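# Povside Pedestal Table, White

A small table that you stop noticing after a day, which is the best thing I can say about a work table! We use ours for sorting, unpacking and boxing up returns, and we liked the first one enough to get more.

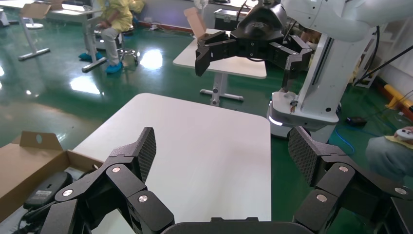
## What you get

- One white rectangular top with rounded corners
- One gray metal pedestal leg with a flat, cross-shaped foot
- Bolts, a hex key and a folded sheet of instructions (mostly drawings, and pretty clear ones)

The top comes wrapped separately from the leg, so two people can carry the whole delivery upstairs in one go. Assembly took us 15 minutes the first time and less after that. Do it upside down on a blanket or you will scuff the top on the floor.

## What it's good for

Packing and unpacking, mainly. An open cardboard box sits on it with space left for whatever comes out - a computer mouse, a tangle of cable, the paperwork that always goes missing. The white top makes small things easy to find. Dark screws, cable ties, those tiny spare feet that come with keyboards... they all show up right away.

The rounded corners are lovely. If you walk past a table forty times a day you will catch it with your hip sooner or later, and this one forgives you. Having a single leg in the middle also means you can pull a stool in from any side, and sweeping underneath is quick (go around the foot, done).

Hatsue Hamada runs our returns bench and keeps two of these a short step apart, one for boxes coming in and one for boxes going out. She tried them pushed together for a week and went back to the gap!

## Good to know

- Top height is 30 inches. It isn't adjustable.
- Rated for 80 pounds, spread out. Please don't sit on the edge.
- Wipe with a damp cloth. Marker comes off with a little rubbing alcohol, tape residue takes more patience.
- Retighten the bolts under the top after the first month of use.
- Box flaps like to hang over the side, so leave some elbow room if you set up a row.

## Ordering

In stock in white only. A gray top is planned for February and we're looking forward to seeing it. Orders placed before noon on Wednesday go out with that week's truck, and spare bolts and feet can be ordered one at a time.

Questions about sizes or larger orders go to Sharon Rotich at the Povside parts desk. She has put together more of these tables than anyone else here and is happy to talk about them.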